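Roro Print Archive – progress report to the Bonsu Fund
Second report, covering June to September

We said in our first report that the summer would be the busy part, and it has been! The short version is that the archive now has a proper catalogue for the first time, the Rulau poster papers are out of their tea chests and into folders, and the exhibition has a title, a room and a nearly finished list of works. The longer version follows, in the order you asked for.

The catalogue

When your grant began, the only way to find anything in the Roro collection was to ask Bernice Tetteh, who had most of it in her head. She has spent the summer getting it out of her head and on to record sheets, and it has been a pleasure to watch. Each sheet gives the title of the print (or a working title, in square brackets, where the artist gave none), the process, the paper, the size of the image and of the sheet, any inscription, and what we know of where it came from. We dropped the separate field for condition and folded it into the notes. It was slowing everyone down and the entries all said "slight foxing".

We set ourselves a target of 1,000 sheets catalogued by the end of September and we passed it in the last week of August. The remaining boxes are the awkward ones: trial proofs, torn offcuts, and a whole drawer of lino blocks with no prints to match them. Bernice thinks at least a few of the blocks belong to the market series, which we had believed lost. She has taken rubbings in soft pencil and is working through the old calendars and handbills to find a match. One block, a woman carrying a crate of bottles, has already been paired with a handbill for a dance band, and the fit is perfect down to a chip in the lower corner.

The Rulau papers

These are the letters, order books and sketches from the Rulau poster workshop, given to us last year by the family of its last foreman. Ebenezer Dankwa has led on them. The order books are a joy. They list who asked for what, how many colours they were willing to pay for, and very often what they complained about afterwards. A cinema owner sends back a full run because the hero's moustache is on the wrong film. A preacher wants the blue changed to a "more serious blue". We had expected dry accounts and have ended up with something much closer to a social history of the street.

Ebenezer's main finding so far concerns authorship. Posters from the workshop have always been credited to the foreman, and a good deal of writing has been built on that. The order books show at least 6 different hands drawing for the press, with initials against each job. Two sets of initials turn up again on the sketches, and a third may belong to a sign painter whose daughter still lives nearby. He has written to her. We would ask you to treat this as provisional until the handwriting has been looked at by someone outside the project, but it changes the wall labels a great deal and we wanted you to know early.

Paper conservation

Aba Ansah has finished surface cleaning on the posters chosen for show and has moved on to repairs. She is using wheat starch paste and a light tissue, and she has kept a diary of every treatment, which will go into the archive alongside the works. The large four-sheet poster needed more than we budgeted for. Its backing had been glued with something brown and brittle that came away in flakes, and the removal took most of July. The extra hours came out of the contingency line, as agreed with you by telephone.

We bought the plan chest from Stinberg in the end. It costs more than the second-hand one in our bid, but the drawers are deep enough to take mounted work and they run beautifully. The difference was met from our own funds.

The exhibition

The working title was "Ink and Noise" and we have all grown too fond of it to change it. It will open in spring in the long gallery, with 100 works on the walls and the order books in two cases down the middle. Cecilia Amegashie is curating. Her plan starts with the finished posters, loud and close together as they would have hung on a hoarding, and then slows down as you walk, so that by the far end you are looking at a single sketch, its block and one trial proof.

Cecilia has also been firm about labels. None will run to more than sixty words, and the artists' names come first wherever we have them. Where we do not, the label will say "unrecorded hand" and give the initials from the order book. There was a lively meeting about this and I think she is right.

The catalogue book is at the stage of gathering essays. There will be 8, and five have arrived. Ebenezer's piece on the order books is the longest and will need cutting, which he knows. We are still waiting for the essay on typefaces, and have a fallback writer if it has not come by November.

Workshops and visitors

The open print days ran monthly and were full each time. People cut a small block in the morning and print it after lunch on the old proofing press, and the noise in the room when the first sheets are pulled is wonderful. We had hoped for more school groups. Only two came, both in June, and we now see that we wrote to schools far too late in the year. Letters for the spring term went out in September this time.

Selorm Ansah joined us in July on the trainee post that your grant pays for. He has learned to handle, measure and photograph works on paper and has begun writing catalogue entries on his own. He also redrew our numbering system so that a block, its proofs and its finished print share one root number – a small change that has already saved us hours.

What has gone less well

Digitising is behind. The copy stand arrived late, and then the lamps gave a green cast that took weeks to cure. We are now photographing steadily, and expect to have the exhibition works done by Christmas and the rest of the catalogued sheets by the end of the grant. We would rather go at this pace and get the colour right.

Rights are slow too. For most of the posters there is no clear owner to ask, and we are keeping a written record of every search we make.

Next steps

Between now and the next report we plan to finish the drawer of lino blocks, settle the list of works, commission the frames and send the first half of the book to the designer. Cecilia would be delighted to walk any of your trustees through the hang on paper before the frames are ordered. Late afternoon is best, from 4 p.m., when the gallery is quiet.

Thank you again. It has been a very happy few months, and the collection is turning out to be richer than any of us guessed when we applied.

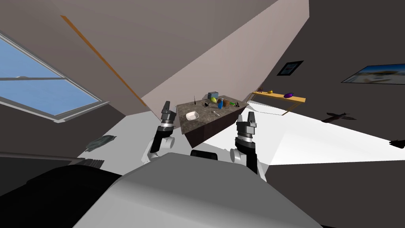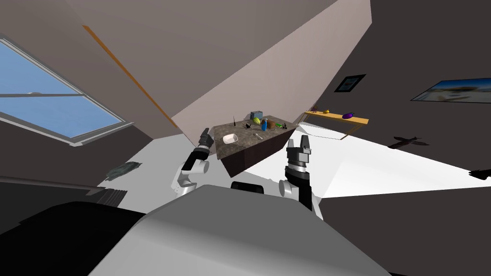
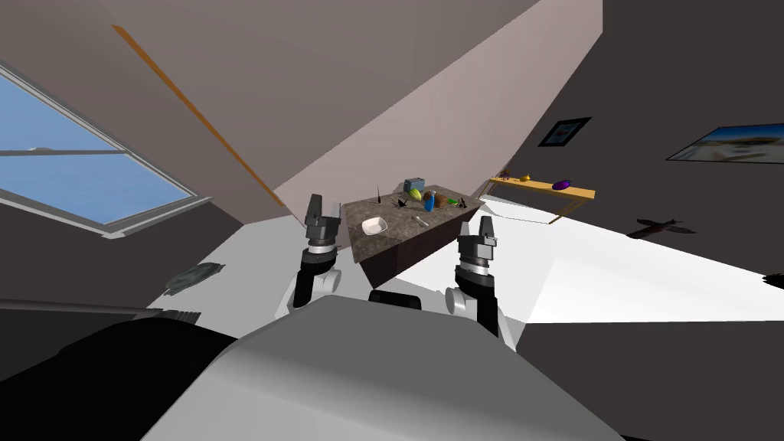
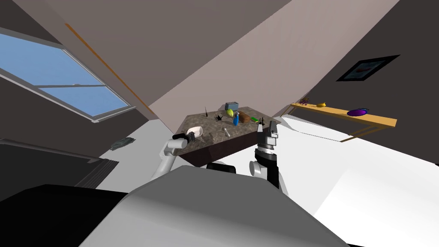

Kitchen island, four rendered views

Report by Cecilia Amegashie and Bernice Tetteh
Roro Print Archive
September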